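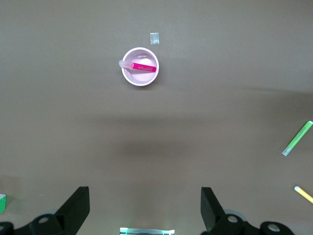
The first thing Nhàn Văn told me when I walked into the Natitz workshop was to take off my watch. The second was that I was going to be bad at this, and that I shouldn't take it personally.

I had come to spend a couple of days comparing grippers, which sounds like a dull way to use up a chunk of August 2023, and I loved every minute of it! Natitz builds small arms for packing benches, and it had two sets of fingers on trial. One was the Tresuda, a stiff parallel pair that closes flat. The other was the Pririk, softer at the tips and quite a bit slower. Both went on the same arm, with the same controller and the same little camera at the wrist, so you're always looking down past two black fingertips at whatever you're about to knock over.

And I knocked over a lot. The test was markers and a cup, stuff any four-year-old can handle. Pick up a marker, drop it in the cup, take it out again, go get the next one. A pink marker lying slantwise across a small cup, with its cap poking out past the rim, looks like the easiest target in the world until you try to come down on it from straight above. Go too wide and you catch the rim. Go too narrow and you land on the barrel and shove it down.

"You're steering with your shoulders," Kanokwan Intarasuk said from behind me (I was). She runs the trials, and she has a way of leaning on the back of your chair that makes you sit up straight.

We did 114 tries with each gripper, swapping drivers whenever somebody got cranky. The Tresuda missed 18 times. The Pririk missed 53, and I was all set to write it off over lunch. Then Kanokwan pulled up the log and showed me that most of those came in the July firmware, before they had fixed how far the fingers open. She'd kept them in the total because she thinks throwing out ugly numbers is a bad habit. Fair enough, but I felt a bit sorry for the Pririk.

What I liked about it was the feel. With the Tresuda I was always bracing for a clack. The Pririk gave a little, and if I came in crooked on a highlighter the fingers sort of settled around it and let me get away with it.

The camera was its own argument. Nhàn wants it lower, closer to the fingertips, so you can judge the last bit of the drop. Kanokwan wants it right where it is, because she likes seeing the cup and the table around it together. They tried moving it 4 times while I was there and ended up back at the original holes.

Next month the arm goes to Sriwong, a stationery packer that has asked for the Tresuda fingers and a spare set of Pririks in the box.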